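Supplier Ordering and Stock Alerts for a Small Wholesale Kitchen
Project report, Information Systems Capstone
Team: Ekene Usman, Su-chen Yau, Chun-yin Yu
Supervisor: Frans Nijs
June 2020

1. Background

Kestcombe is a food wholesaler and prepared-meals kitchen with one warehouse and 55 active suppliers. Before the project, stock levels were kept in a spreadsheet and orders were placed by phone or email. Each supplier used its own item codes. Staff translated between those codes and the internal ones by memory, or from a printed list taped inside the cold room door.

The aim was to build a working prototype, named Noria, that would hold one item catalogue, map supplier codes to it, and draft a purchase order when stock fell below a set level. Payment and invoicing were out of scope. So was any change to the accounting package.

2. Data preparation

The spreadsheet export contained 3,246 item rows. Many were duplicates with small differences in spelling or unit. After trimming white space, converting units to grams, millilitres or each, and merging matches, 1,383 distinct items remained. Merging was done in two passes. The first was automatic and only joined rows with the same normalized name, unit and supplier. The second was manual and was carried out by Su-chen Yau with the purchasing lead at Kestcombe, Shih-chieh Yau (no relation).

Pack size caused the most trouble. A supplier might list an item by the carton while the kitchen counted it by the bag. We first stored pack size as a text field, which made reorder quantities impossible to compute. It was moved to a separate table with a numeric conversion factor and a start date, so that a change in carton size does not alter past orders. 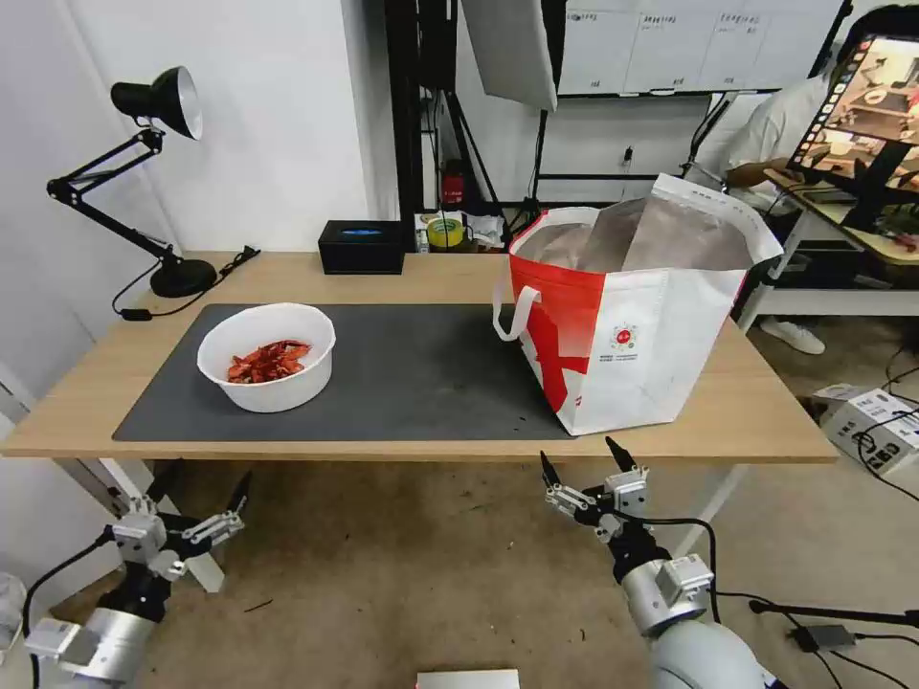
Items sold by variable weight needed a further rule. For these, the purchase order states a target weight and a tolerance, and the receiving screen asks for the actual weight. The stock record is updated from the actual weight only. An early version updated stock from the ordered weight and corrected it later, but this left a period in which the dashboard was wrong.

3. Design

Noria has a relational database, a small web service and a browser client. Suppliers log in to a restricted view where they can see their own open orders, confirm or change a delivery date, and flag an item as unavailable. They cannot see stock counts or other suppliers' prices. Access is checked in the service layer on every request, using the supplier ID held in the session.

The reorder check runs nightly. For each item it compares stock on hand plus stock on order against the reorder point. Where the total is lower, a line is added to a draft order for the preferred supplier. Drafts are not sent until a buyer approves them. Kestcombe asked for this step and we agreed with it – the stock counts were not reliable enough in April to allow automatic sending.

4. Testing

Unit tests cover unit conversion, the reorder check and access rules. For user testing, 7 suppliers agreed to use the portal alongside their normal process. One of them, Ng, sends order confirmations as a spreadsheet and did not want to type them in again, so Chun-yin Yu wrote an import script for that layout. The script rejects the whole file if any code fails to match. Partial imports were tried and dropped after they produced orders with missing lines.

A second supplier, Kedine, reported that the delivery date field accepted dates in the past. This was fixed with a check in both the client and the service.

The most common complaint from buyers was the number of clicks needed to approve a draft. The approval screen was changed to show all lines on one page, with quantities that can be edited in place.

5. Limitations

The reorder point is a fixed number per item and takes no account of season or lead time. Both are recorded, so a better calculation could be added without changing the tables. The portal has not been tested with all suppliers logged in at once. Stock counts still depend on staff entering waste and breakage, and the report on unexplained differences was only partly finished by the hand-in date.

6. Division of work

Ekene Usman built the database and service layer. Su-chen Yau handled data cleaning and supplier contact. Chun-yin Yu built the client and the import script. Testing and this report were shared. Source code, the table definitions and the supplier feedback forms are in the appendices.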